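Druveldale Support Desk
Ticket 350: Whiteboard reset, small meeting room
Product: Trollura tidy routine, single-arm cell
Opened by: Vasanthi Krishnan
Assigned to: Annapurna Unnithan
Status: Open, awaiting retest

Summary
The customer, Marar, wishes to know whether the routine can return a whiteboard eraser to its tray after meetings without staff assistance. The February log lists 164 attempts, of which 136 were recorded as complete. The remaining attempts ended in a grip timeout.

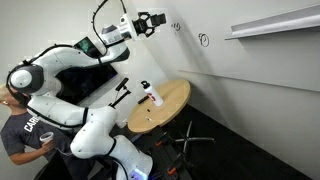
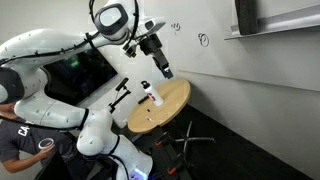
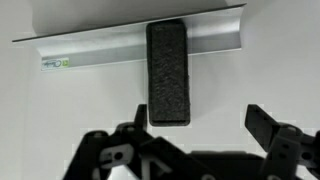
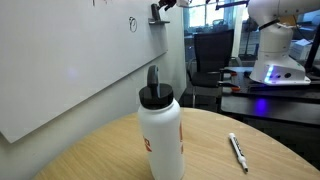

Room reset remains the most frequently requested chore under the Clurska service agreement, and it is harder than the request form suggests. A person puts a board in order without planning the reach. The routine must be told the height of the tray, the width of the object and the direction of approach. In the wrist view, the black block overlaps the metal bracket and stands between the two open fingers, with a wide gap to the right-hand one. The desk asks that the approach be centered before the fingers close. The table is a separate matter — a bottle and an uncapped marker, as in the last view, are outside the present scope, and capping a marker is not supported.

Actions taken
Grip timeout raised to 3 seconds. Tray height measured again and entered. No change made to arm speed.

Reply from V. Krishnan
The new settings have been loaded. Please confirm whether the table may be added at a later release, as our staff still clear it by hand.

Reply from A. Unnithan
The table request has been recorded separately. This ticket will remain open until the retest log is received.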